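Trucos de taller: cuando el robot no suelta la cesta
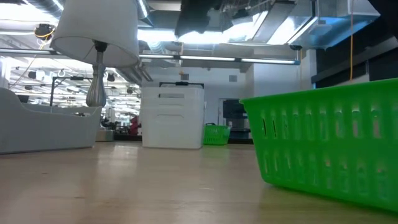
La mesa de pruebas: cestas verdes caladas, la caja blanca del asa negra y la lámpara.

El miércoles, a las diez de la mañana, nuestro brazo decidió que la cesta verde era suya. La agarró por una ranura, la levantó un palmo y se quedó así, con la pinza cerrada y una luz ámbar que según el manual significa «consultar el manual». Aicha Tawfik quiso liberarla tirando, que es lo que haríamos casi todos, y se llevó un pellizco en el índice. Nada grave, aunque lleva desde entonces enseñando la tirita a las visitas.

De aquel rato salieron estos consejos.

Primero, la seta de emergencia. Pulsarla corta el movimiento, pero en muchas pinzas no abre los dedos. La nuestra se queda apretando con toda la fidelidad del mundo. Pulsa, espera a que el brazo esté parado del todo y sujeta la carga desde abajo antes de tocar nada más.

No tires de la pieza. El plástico calado cede un poco, luego vuelve, y vuelve con tu dedo dentro. Busca la apertura manual de la pinza (en la Šimek es un tornillo lateral, escondido donde solo lo encontraría quien lo puso) y gírala con la llave. La llave se guarda atada al soporte con un cordel. La nuestra estaba en el coche de Karim Lahlou.

Las cestas con ranuras, por el borde. Si el dedo de la pinza entra en una ranura, hace de gancho y el sensor de fuerza no se entera. Karim encontró el fallo en el registro: error 387, «objeto inesperado». La cesta llevaba allí desde mayo, pero se ve que no las habían presentado.

Un trozo de cinta mate por dentro, tapando las ranuras a la altura del agarre, ayuda bastante. También sirve un cartón recortado. Rania Morsy probó con film de cocina y pasamos la tarde despegándolo de la pinza, así que film no.

Ojo con los brillos. Una mesa clara con los fluorescentes encima devuelve una franja de luz que a algunas cámaras les parece un objeto. Antes de comprar otra cámara, prueba con un mantel oscuro sin dibujo. El de cuadros lo desaconsejo por experiencia propia.

Y las lámparas de mesa, fuera del recorrido. O dentro, si de verdad forman parte de la prueba, pero con la velocidad bajada. Nosotros trabajamos ahora al 41 por ciento y es tan lento que da tiempo a hacer café, cosa que el seguro seguramente aprobaría.

Para volver a arrancar: carga retirada, pinza abierta, manos fuera, y una sola persona con el mando. Aquel día había 2 personas dando órdenes y un robot escuchando a la equivocada.

La cesta sigue en servicio, con una ranura algo más ancha que las demás. La llave cuelga ya de su cordel. Karim pide que conste que la devolvió él.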